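Greiferfinger-Satz Jalto 2, Bausatz für den Eigenbau-Arm
Artikelnummer 1058 · Kategorie: Greifer und Werkzeuge · Werkstattladen Ekance
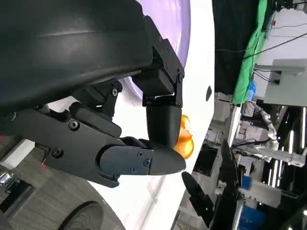

Der Jalto 2 ist ein Fingersatz für kleine Roboterarme, die zu Hause oder in einer offenen Werkstatt aufgebaut werden. Er ersetzt die starren Backen des Vorgängers und wird an einen vorhandenen Greiferantrieb geschraubt. Entworfen hat ihn Bernardo Peixoto, gefertigt wird er in kleinen Serien bei uns in der Werkstatt. Die beiden Finger arbeiten nicht spiegelbildlich: Einer hängt senkrecht am Haltewinkel und endet in einer glatten, gerundeten Kuppe, der andere ist länger, gelenkig aufgebaut und kommt von der Seite. Weiche, knittrige Teile wie das durchscheinende orangefarbene Stück lassen sich damit zwischen den Fingerspitzen fassen. Für schwere Werkstücke mit glatten Flanken ist der Satz nicht gedacht, dafür führen wir die Parallelbacken Grasar.

Lieferumfang
Haltewinkel, schwarz
Senkrechter Finger mit gerundeter Kuppe
Seitlicher Finger mit Gelenkplatte
Koppelstück mit Gelenkschraube
Flache Fingerplatte für die Spitze, mit zwei Schrauben
Schraubensatz, 19 Stück, davon 3 als Reserve
Gedruckte Montageanleitung auf Deutsch und Portugiesisch

Nicht enthalten
Antrieb, Steuerplatine, Kabel, Handgelenkgehäuse. Wer noch keinen Antrieb hat, findet passende unter „Fonseca Antriebe“.

Montage
Den Arm stromlos machen und den Greifer von Hand ganz öffnen. Der Haltewinkel wird mit zwei Schrauben unter dem Gehäuse befestigt. Erst beide ansetzen, dann abwechselnd anziehen. Danach kommt der senkrechte Finger an den Winkel. Beim seitlichen Finger zuerst die Gelenkplatte montieren und das Koppelstück lose einhängen. Die Gelenkschraube nur so weit anziehen, dass sich das Koppelstück ohne Spiel, aber noch leicht bewegen lässt. Schraubensicherung mittelfest verwenden, keine hochfeste.

Zum Schluss die Fingerplatte an der Spitze ausrichten. Die Schraublöcher sind als Langlöcher ausgeführt. Die Spitze soll den senkrechten Finger knapp unterhalb der Kuppe treffen. Steht sie zu hoch, rutschen dünne Folien beim Schließen nach oben weg.

Vor dem ersten Lauf unter Strom den Schließweg in der Steuerung neu einlernen. Die alten Endlagen passen nicht mehr, auch wenn vorher Jalto 1 montiert war. Während des Einlernens Hände aus dem Arbeitsbereich und den Not-Aus in Reichweite halten.

Hinweise aus der Werkstatt
Conceição Prata hat den Satz an ihrem Arm am längsten in Betrieb und empfiehlt, die Kuppe ab und zu mit Isopropanol abzuwischen. Fett von den Gelenken wandert sonst nach vorn, und glänzende Teile drehen sich im Griff. Wer eine Kamera am Handgelenk betreibt, sollte bedenken, dass Gehäuse und Finger einen guten Teil des Bildes verdecken. Ein heller, einfarbiger Untergrund hilft bei der Erkennung durchscheinender Teile deutlich.

Bei zwei Armen auf einem Tisch bitte die Arbeitsbereiche in der Software begrenzen. Der seitliche Finger steht weiter vor als die alten Backen und bleibt gern an Kabelschlaufen des Nachbararms hängen.

Ersatzteile
Alle Teile sind einzeln erhältlich. Am häufigsten nachbestellt wird das Koppelstück, meist nach einer Kollision mit der Tischkante. Bitte bei der Bestellung angeben, ob der Arm links oder rechts montiert ist, das Koppelstück gibt es in beiden Ausführungen.

Verfügbarkeit
Linke Ausführung: auf Lager
Rechte Ausführung: wieder ab Oktober
Versand jeweils am Freitag, Abholung in der Werkstatt nach Absprache

Fragen zur Montage beantwortet Abílio Macedo, Fragen zu Bestellung und Rechnung Glória Sequeira. Beide sind über das Kontaktformular erreichbar. Bei Passungsproblemen bitte ein Foto vom Anschraubbild des Antriebs mitschicken.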